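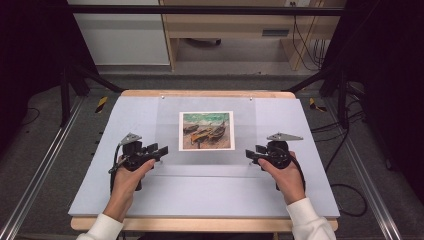 *A print of boats on a beach, on its board and under consideration.*

Every house has a picture that has been leaning against the skirting board since the people moved in. Ours leaned for two years. By the end it had a tide line of dust and the dog regarded it as furniture. These are the notes I wish I'd had, collected while getting the whole lot up on the walls in June 2020, when there was nowhere else to be.

## Before you pick up a hammer

Work out what the wall is. Knock on it. Plaster over brick sounds like knocking on a bank; plasterboard sounds like knocking on a cereal box. If you rent, read the lease first and knock second.

Weigh the picture on the bathroom scales. Stand on them holding it, then without it, and subtract. Try not to dwell on the second number.

Most people hang too high. The middle of the picture should sit somewhere near eye level, and the eyes in question should belong to the shortest adult who pays bills. Over a couch, leave a hand's width or a bit more between the couch and the bottom edge, or visitors will wear it as a hat.

## Paper first, holes later

Trace each picture onto butcher's paper, cut out the shapes and tape them up with painter's tape. Live with them for a few days. Mark on the paper where the hook will sit with the wire pulled tight, then put the nail straight through the mark and tear the paper away. My neighbour Wanda Crenshaw skipped this step and has a hallway that looks as if it was defended in a siege.

## Glass or acrylic

Acrylic is lighter and doesn't shatter when the hook lets go at three in the morning. It does scratch if you look at it sternly. A few rules:

- Leave the protective film on until the last possible minute.
- Never use window cleaner with ammonia in it. Lukewarm water, a drop of dish soap and a soft cloth will do.
- Paper towel is sandpaper with good manners. Keep it away.
- Dust it with a damp cloth. A dry one builds up static, and then the sheet collects every hair in the house, including those of pets long departed.
- Carry it upright, with a hand at each side, and stand it on something clean.

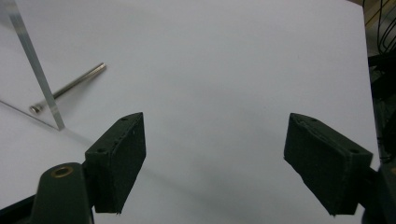 *Clear acrylic stood on edge over a white surface.*

Fingerprints on the inside will only show themselves once the frame is closed and hung. Cotton gloves help. So does accepting it.

## Prints on paper

Don't glue a print down, even a cheap one. Hinge it from the top with acid-free tape and let the rest hang free, so the paper can swell in a humid August (or February, depending on your hemisphere) without going wavy. Keep it off the wall that gets the afternoon sun. Reds and yellows go first, and a cheerful harbour turns into a grey one so slowly you'll blame your eyes.

## Old holes

Fill with a small amount of filler, let it dry, fill again, sand. Toothpaste is a trick for students and it shrinks. If you've lost the paint tin, cut a flake of paint from behind a door and take it to the paint shop to be matched.

Felt dots on the bottom corners of the frame stop it drifting crooked every time someone slams the laundry door. A pack costs next to nothing and will vanish into the second drawer, beside the other pack.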